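Search this wiki Go Random article

Imitation fruit

Imitation fruit (also display fruit, play fruit or, in older catalogues, "dessert for show") is any likeness of a fruit made to be looked at, handled or sold beside, and never eaten, although the last of these rules is regularly tested by toddlers and dinner guests. It is found in show homes, toy kitchens, greengrocers' windows and the bowl on your aunt's sideboard.

Materials

Wax was long the favourite, being cheap to colour and pleasantly heavy, with the drawback that it slumps in an Australian summer. Carved and painted wood lasts better but fools few people. Plastics now supply most of the market, either as hollow shells or as softer, rubbery castings that take a dent and give it back. Papier-mâché survives in school craft rooms, where it generally represents a mango whether or not that was the intention.

Choice of fruit

Apples, pears, lemons and grapes make up the bulk of any assortment. Makers add one or two tropical pieces to lift the price, and the carambola, or star fruit, is a regular in that role. It suits the trade well. The real thing is already waxy and a bit improbable, so a copy has less to live up to than a peach does. The difficulty is in the ribs: too shallow and the piece reads as a lemon with regrets, too deep and it will not come cleanly out of the mould. Nuria Carretero, whose handbook for Gallardo runs to 40 pages on grapes alone, gives the star fruit a single paragraph and most of that is complaint.

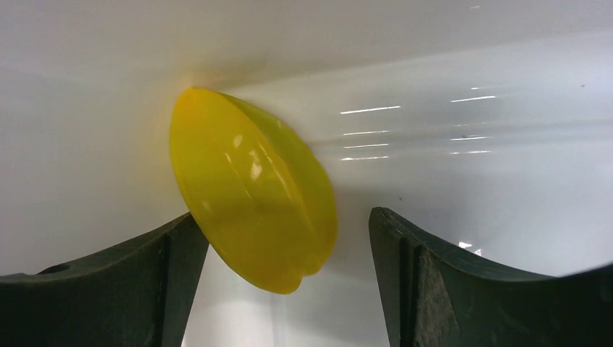

How is an imitation star fruit cleaned?
Wipe it with a damp cloth and a drop of dishwashing liquid, working along the grooves between the ribs, then dry it with a tea towel. Methylated spirits will dull a glossy finish and may lift the colour.

Colour and finish

Yellow is the usual colour, sometimes with green left toward the edges to suggest ripening. A high gloss is standard. Bindell offered a matte range in 2000 and withdrew it after shopkeepers reported that it looked dusty straight out of the carton.

Collecting

Collectors exist. The Trotalis catalogue grades pieces from 1 to 3, where 3 means "convincing at arm's length" and 1 means "a fruit, presumably". Tooth marks lower the grade, except in pieces of wax, where some buyers will pay extra for them.

See also: Fruit bowl; Toy kitchen; Marzipan (edible, in theory)

Comments (3)

Leire Aguirre: The bit about wax slumping is spot on. Mum left a bowl of pears on the back verandah and by teatime we had one pear.

Iñaki Robles: Pronov did a matte range as well, and theirs looked dusty too. Worth a mention?

Yanling Xiao: Can someone please fix the grapes article, it redirects here.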